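Workshop notes: the arm in the corner

Several of you have asked what Tharun Nambiar and I have been up to in the back corner since September, so this month I get the column! The short version is that we're teaching a robot arm to work a wall panel, and it's harder than it has any right to be.

Most evenings went into cables. Our first harness (my design, sorry Tharun) snagged every time the elbow folded, so we tore it off and started again with a pack of 300 zip ties from Hegde. 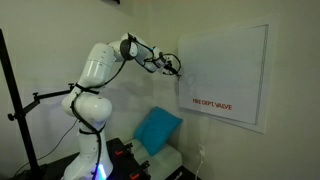
Rakiya Tijani wrote the motion script, and she's a lot more patient than I am. She got the approach path down to 138 lines and then made me read every one of them out loud, which is how we found the sign error. We settled on the panel marked FIRE DEPT. VALVE as our target, mostly so we'd all stop arguing about drawer handles versus cupboard doors. The lettering is also handy when you're calling out positions across the room - "left of the F" is a perfectly good coordinate at nine in the evening.

The wrist is where I'd love some help. Right now we nudge it by hand, save the pose, run it slow, then nudge it again. I did 20 rounds of that in one sitting and went home cross-eyed.

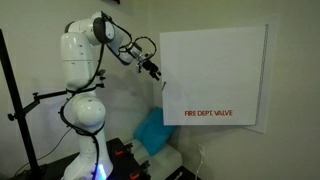

Koen Bakker thinks softer fingertips would forgive a lot of our aiming, and he's offered to cast a set if someone can lend him a mold box. I'm all for it! If you have one, or you just like fiddling with poses, come find us after seven. Bring your own mug, the shelf is bare again.

- Usha Kamath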